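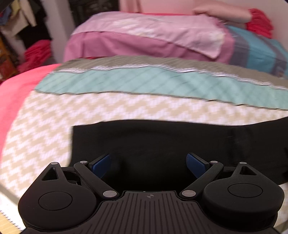
Bedding layers: make the bed every day or leave it open?

Posted in Bedrooms and Linen

ziledlow347
We have several layers on the bed, all different patterns, and making it properly takes me 20 minutes if I do each layer on its own. My sister says pull everything up in one go and be done. Does anyone with this many layers really do them one at a time?

Sherif Erraji
One at a time, but only on Monday when I change the sheets. Other days I grab the lot at the top and pull. Lumps near the foot don't bother me.

hendwood_2132
I'd leave it open until lunch. A bed closed up at 7 a.m. smells stale by night, at least in our apartment. Fold everything back to the foot and crack a window.

anitz
Disagree with hendwood. We have a cat and an open bed is a cat bed. Ours gets made before coffee.

ziledlow347
No pets here. Laundry is more the problem. Folded clothes get put on the bed and stay there until somebody wants to lie down.

Sherif Erraji
Then make it first and fold on top. Sorting clothes on loose blankets is how socks go missing.

hendwood_2132
Or fold on a table. I quit using the bed for laundry and it stays much neater.

anitz
Not everybody has a spare table.

elkhatib30
Do you need all the layers? We took two off in July and never put them back. They're in the closet if it gets cold.

ziledlow347
Probably not all of them. I'll take the heaviest one off this weekend and try the pull-up method with the rest.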